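Enseñar con la mano: la captura de demostraciones en Joreck

Entrevista con Pirjo Seppälä, responsable de adquisición de datos

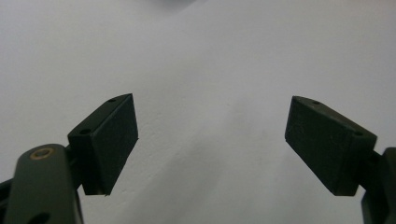
Pirjo Seppälä dirige desde mayo el grupo que graba demostraciones manuales para los brazos de Joreck. Antes trabajó con teleoperación en Zistlow, y la primera pregunta era obligada: por qué cambiar un puesto maestro-esclavo por una pinza que el operario lleva en la mano.

"Por el tiempo de ciclo", responde. "Con el mando remoto, un operario entrenado completaba 55 episodios válidos por turno en la tarea de inserción. Con la pinza de mano llega a 200. La diferencia está en la latencia y en la falta de tacto. A distancia se corrige tres veces antes de cerrar; con la herramienta en la mano se cierra a la primera y la trayectoria queda limpia."

La teleoperación no ha desaparecido del taller. Seppälä la reserva para las tareas en las que el brazo trabaja cerca de sus límites articulares. "Una persona gira la muñeca de maneras que el robot no puede reproducir. Si grabo a mano, una parte de los episodios sale cinemáticamente inviable y hay que descartarla en el filtro. Con el mando remoto eso no ocurre: lo que se graba ya lo ha ejecutado el brazo."

El filtro, llamado Wukatley, comprueba cada trayectoria contra el modelo del robot y rechaza las que superan los límites de velocidad o pierden la localización de la cámara. Las paredes lisas son un problema conocido. "El seguimiento visual necesita textura. Ante una superficie uniforme hay pocos puntos de referencia y la estimación de la pose deriva. Pedimos al operario que no se quede mucho tiempo encarado a una pared y que empiece cada toma mirando hacia la mesa."

Sobre la apertura de los dedos es más estricta. Cada sesión comienza con un ciclo completo, de abierto a cerrado, que sirve para calibrar la medida. "Si falta ese ciclo, la sesión no entra. La anchura es una de las variables que predice la política, y un desfase constante de dos milímetros basta para que suelte la pieza o la apriete de más." También se revisan las articulaciones de los dedos cada 300 episodios, porque la holgura aparece antes de que el operario la note.

El conjunto de la tarea actual, colocar conectores en una bandeja para el cliente Benjelloun, consta de 2000 episodios. Seppälä no cree que ampliarlo sea lo prioritario. "Prefiero variar la posición de la bandeja, la altura de la mesa y la persona que graba. Cuando todo lo hace el mismo operario, la política aprende sus manías. Tuvimos uno que siempre entraba por la izquierda, y el brazo rodeaba la bandeja sin ninguna necesidad."

¿Y los errores? ¿Se borran? "Los que terminan en fallo, sí. Los que incluyen una recuperación los conservamos con etiqueta propia. Un agarre torcido que se corrige contiene información que no aparece en una toma perfecta."

El grupo graba también los sábados por la mañana, con la nave parada. Seppälä quiere repetir parte de las tomas con las máquinas en marcha, para comprobar si la vibración de la mesa afecta al registro de la cámara. Aún no tiene resultados de esa prueba.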